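Writing About Your Own Home: Notes for Session 3
Instructor: Effie Strachan

Welcome back, everybody! I read all of your kitchen pieces over the break (yes, even the very long one, Akash) and I enjoyed them more than I can say. Tonight we move on to floors, walls and doorways, the parts of a house we stop seeing after the first month or so.

Start with the oldest room you can remember. Don't worry about getting it right. Write for ten minutes about what was under your feet, and let the sentences run on if they want to. My grandmother's hallway in Vusville had one board that groaned, and I got a whole chapter out of that board, so please don't tell me your house was too plain to write about.

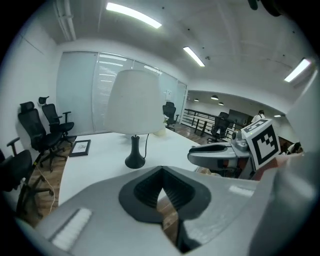

Wooden floor, glimpsed through a gap.

When you revise, look for the places where you wrote "nice" or "old" and try a sound or a smell in that spot instead. Wahyudi's paragraph about the stairs (page 51 of the class packet) does this beautifully, and I'd love for you to read it out loud to somebody at home.

For next time: bring 2 pages, double-spaced, and a pencil. Reading is the Cruickshank essay, which starts on page 163. If your packet is missing those pages, come and see me at the break and I'll lend you mine.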